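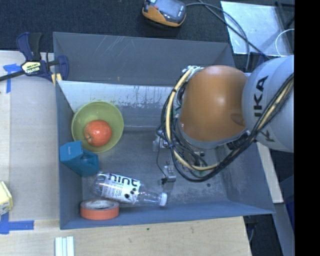 Gervasio Navarrete writes that his label printer reports the correct stock level for every item except the ones sold by weight, and asks whether the reorder point should be set in pieces or in kilograms. Set it in whichever unit the item is issued in. The rest of this page covers how to calculate the value and enter it.

What a reorder point is

The reorder point is the stock level at which a new purchase order is placed. It has two parts: the quantity expected to be used while waiting for delivery, and a safety stock to cover variation in demand and delivery time.

Reorder point = (average daily use x lead time in days) + safety stock

Step 1. Find the average daily use

Export the issue history for the item. Use at least three months of data, and leave out transfers between locations — these are movements, and counting them inflates the result. Divide the total issued by the number of working days in the period.

Step 2. Find the lead time

Measure from the day the order is sent to the day the goods are booked in and available to pick. The date on the supplier's confirmation is usually earlier. If lead time is in working days, daily use must be per working day as well.

Step 3. Set the safety stock

For items with steady demand, the following method is adequate:

Safety stock = (highest daily use x longest lead time) - (average daily use x average lead time)

Remove one-time orders from the history first. A single project order can double the result.

Worked example

A hex bolt from Madirent is issued at an average of 125 pieces per working day. The average lead time is 16 working days, so expected use during the wait is 2000 pieces. Safety stock has been set at 1000. The reorder point is 3000.

Step 4. Enter the value

In Pomico, open the item card, select Replenishment, and type the figure in the Min field. Leave Max blank if you order in fixed lots. Check that the unit shown beside the field matches the issue unit. Pomico does not convert a value already entered when the unit is changed later.

Items sold by weight

Keep one unit throughout. If the item is bought in boxes and issued in kilograms, enter the box weight as the conversion factor on the Purchasing tab, then set Min in kilograms. Use net weight.

Review the values every July, and again after any change of supplier.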